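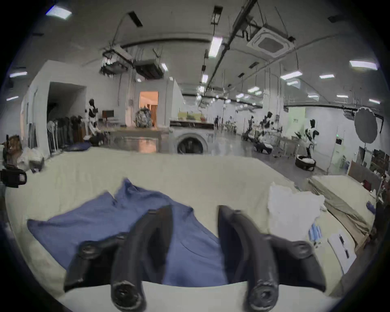 *A two-jaw gripper over blue cloth on a work table at Nesier, with humanoid robots farther back in the hall.*

**Folding is still the hard part**

Nesier has published in August the first results of its household chores trial, and they are modest. In 314 attempts at folding cloth, its machines finished 24 without help from a person. Picking up a single item from a table went much better, says project lead Leilani Haverford, but a soft cloth takes a new shape every time it is touched.

"People ask me when they can buy one for the laundry," she said. "I tell them to keep their own hands in practice."

Faizal Wibisono, who runs 11 laundry shops under the name Dinsa, visited the hall and was not discouraged. His staff fold a towel in a few seconds – he would accept a machine that needs a full minute, if it works through the night. The next round of the trial will add sorting and bagging.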